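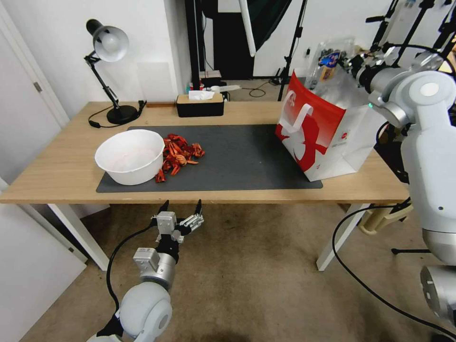
3.2 Household handling of purchased crawfish

Interviews in Henport and Flenilstead covered 25 households that buy crawfish at least twice a month in season. Most sorted the catch at home before rinsing, and 10 threw out any animal with a straight tail. Storage time before cooking varied more than we expected.

Figure 2. Items on a table, Henport. 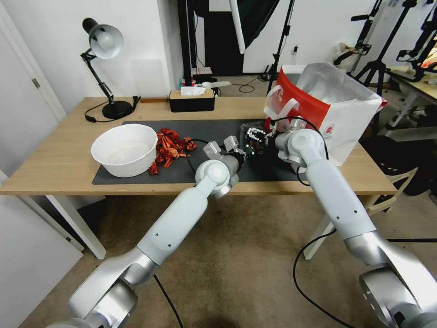 One buyer in Flenilstead objected that a straight tail means very little and that smell is the better test. Six other households gave the same answer. The Jarnelov market guide mentions only the tail, and we coded both criteria separately in May.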